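Speaker Notes: Floor Care in Public Buildings
Session 2, Building Services Track, 90 minutes
Presenter: Anathi Kruger, Eltura Facilities Institute

Slide 1. Welcome
Thank attendees and acknowledge Reinhold Albers for the invitation. Questions are to be held until the break.

Slide 2. Scope
The session covers hard floors in entrances, hallways and service rooms. Carpet is addressed by Thiện Hồ in the afternoon.

Slide 3. The Prandia survey
The survey reviewed 1,039 cleaning requests received from member buildings. Of these, 109 concerned grout. Pause here and ask how many attendees keep a separate grout schedule.

Slide 4. Choosing a cleaner
Neutral cleaners are recommended for daily use. Acid products should be used only where the tile maker permits them, and always after a test on a small area. Refer to page 4 of the handout for dilution.

Slide 5. Order of work
Dry soil is removed before any water is applied. Mop water is changed between rooms. State this twice; it is the step most often skipped in the audits carried out by Jacobus Buthelezi.

Slide 6. Inspection
Inspectors should look at the open floor as well as the corners, and record specks and scuffs separately. Scuffs call for a pad, while loose soil calls for a broom.

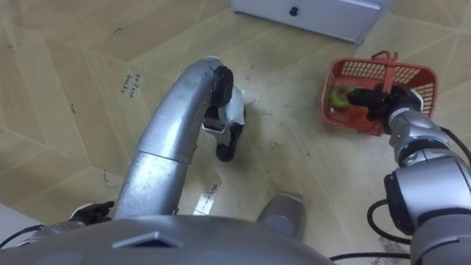
Tan floor tile with pale grout lines, showing dark specks and scuffs.

Slide 7. Records
Show the Trekelell log sheet. Each entry requires initials and a time. Sheets are kept at the site office until the September review.

Break. Resume at 10:45 a.m. with Lerato Mahlangu on stairwells.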